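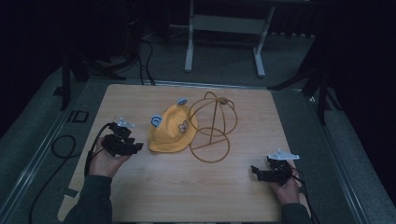

Hurkstead Visual Merchandising - Unit 6: Headwear

Soft hats lose their line when stored on their sides. A bucket hat should be displayed crown up on a wire dome stand, with the brim falling clear of the ring base.

Procedure
Shape the crown by hand before placing it on the dome. Centre any patch or badge to the front. Ears and other trims must stand free of the wire.

Students will submit a written report of 890 words to Iresha Marikar by the end of February. The report is worth 100 marks.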